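Filed under: Home, Small rooms, Care

We use cookies to remember your preferences and to see how many people read this site. Accept / Manage settings

The back room, one month in

I said in January that I would write up the small room once it had settled, so this is that post. It started as the place where we put whatever didn't fit anywhere else. By the end of the winter I wanted it to work as a room where one person could sit, eat a meal and keep a few things within reach without getting up every ten minutes.

The budget was $400. I went over by $67, and most of that was delivery.

The bedside cabinet came first. I looked at two with doors and decided against them, as a door needs room to swing and you have to lean back to open it. I wanted one open shelf and one drawer. The shelf is for what gets used daily, like reading glasses, tissues and the phone charger. The drawer is for what doesn't need to be looked at: spare batteries, receipts, the instructions for everything else.

I kept to white for nearly all of it. The floor has enough going on already. 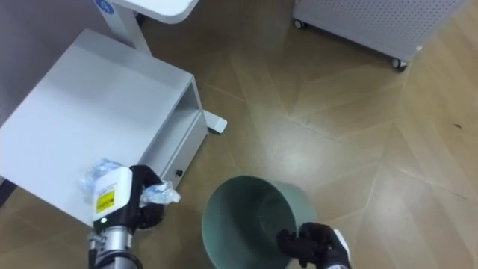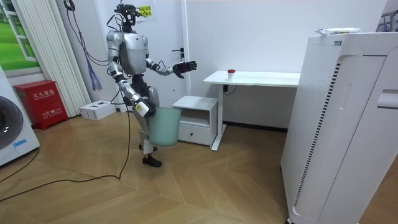
My neighbor Wilma McIver set up a room like this for her father in Oltness, and she gave me two pieces of advice. The first was to buy a wastebasket with some color to it, so it can be found quickly against white furniture. The second was to buy a light one with a rim you can get your fingers around. I would have bought a heavy steel one with a pedal. The plastic kind gets picked up, emptied and put back, and it can be rinsed in the tub.

The cleaning routine is short. Basket up first, then anything on the floor, then the tops, then the floor itself. I do the tops with a damp cloth and plain dish soap. I tried a spray from Soler and it left streaks, so that went under the kitchen sink with the other things I don't use.

Things on wheels are worth having in a room this size. I pull them out, sweep behind and push them back. The cabinet has to be lifted, and I empty the drawer first after spilling the batteries once.

What's left to do: the drawer needs a divider. I measured it wrong the first time and the one I ordered from Prallham is too wide by half an inch. I'm sending it back this week. I also want a better reading lamp with a switch on the cord, and I haven't found one I like under $30. If you have one that has lasted, leave the name in the comments.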